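그롤투라 PC 분해 셀, 6월 정비 마치고 재가동… "홀더판 바꾸니 교시가 훨씬 편해졌다"

파마우에 있는 그롤투라 작업장의 데스크톱 분해 셀이 6월 정비를 마치고 다시 돌아가기 시작했다. 중고 본체에서 메모리와 확장 카드를 다루는 셀로, 이번 정비에서는 그리퍼 점검부터 홀더판 교체, 기준점 재교시까지 한 번에 진행됐다. 현장에서 지켜본 기자도 꽤 신이 났다. 손톱만 한 걸쇠 하나 때문에 로봇 자세를 몇 번이고 고쳐 잡는 과정이 이렇게 재미있을 줄이야! 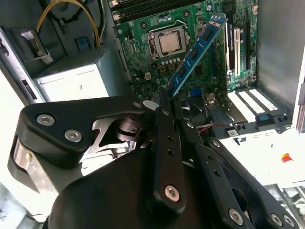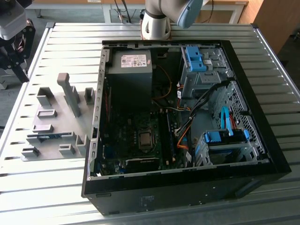
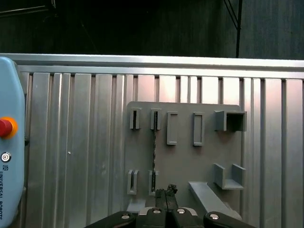 파마우 분해 셀의 작업 현장. 첫 번째는 파란 메모리 모듈에 닿은 그리퍼 손끝, 두 번째는 작업대에 눕힌 타워 본체와 회색 고정판, 세 번째는 회색 홀더판과 티치 펜던트.

정비를 이끈 사람은 셀 담당 엔지니어 레나 베이세넨이다. 첫 순서는 그리퍼였다. 이 셀에서는 1000회 집을 때마다 링크 나사의 조임 상태를 확인하고 손끝 마모를 살핀다. 지난번 점검 이후 누적 횟수는 2770회. 신형 본체가 몰려 들어오는 바람에 두 번을 건너뛴 셈이라 베이세넨은 조금 긴장했다고 한다. 나사 하나가 미세하게 풀려 있었고 손끝은 멀쩡했다.

"메모리 모듈은 기울어진 채로 잡히면 그다음이 다 어긋나요. 손끝이 기판 면에 나란히 닿는지, 그것부터 봅니다."

다음은 홀더판. 3D 프린터로 뽑은 회색 판에 홀더와 브래킷을 배치해 공구와 부품의 자리를 정해 두는 방식이다. 새 판의 도면은 하토리 다쓰야가 그렸다. 긴 드릴 비트는 위아래 홀더에 세로로 걸리도록 했고, 옆에는 U자 브래킷과 상자형 홀더를 두었다. 예전 판은 비트를 한 군데에서만 잡아 줘서 그리퍼가 다가가면 끝이 흔들리곤 했는데, 두 군데에서 잡아 주니 접근 속도를 올려도 자리가 그대로라고 한다. 하토리는 슬롯 폭을 맞추느라 시제품을 여러 장 버렸다며 웃었다.

본체 쪽 세팅도 손을 봤다. 타워는 옆판을 떼고 열린 면이 위로 오게 눕혀 알루미늄 작업대에 올린다. 케이스마다 드라이브 케이지 위치와 전선 지나가는 길이 달라서, 팔이 내려오는 경로를 기종별로 따로 저장해 둔다. 이번에 저장 방식을 바꾸면서 기종 전환에 걸리는 시간이 10분으로 줄었다. 반나절씩 펜던트를 붙들고 있던 때를 기억하는 사람이라면 박수가 나올 숫자다.

재교시는 의외로 사람 눈에 많이 기댄다. 메모리 슬롯 양 끝의 걸쇠, CPU 소켓 고정 레버, 확장 슬롯의 걸쇠처럼 높이가 제각각인 부위를 하나씩 확인하고, 접근점을 위쪽에 먼저 잡은 뒤 천천히 내려간다. 작업자는 그동안 비상정지 버튼에 손이 닿는 곳을 벗어나지 않는다. 베이세넨은 저속으로 한 바퀴를 다 돌린 뒤에야 속도 제한을 푼다.

운영을 맡은 미커 더한은 정비 기록지도 새로 만들었다. 나사 조임, 손끝 상태, 케이블 당김, 고정판 흔들림을 교대 때마다 적고, 홀더판은 슬롯이 헐거워지면 그 부분만이 아니라 판 전체를 다시 출력한다. 출력용 파일은 셀 옆 컴퓨터에 판 번호별로 모아 두었다.

그롤투라는 이 셀에서 올해 본체 700대를 처리할 계획이다. 다음 과제는 전선 다발이 메인보드 위로 늘어진 기종인데, 하토리는 벌써 케이블을 옆으로 걸어 둘 작은 고리를 그리고 있다. 첫 시제품은 다음 정비 때 고정판에 달아 볼 예정이다.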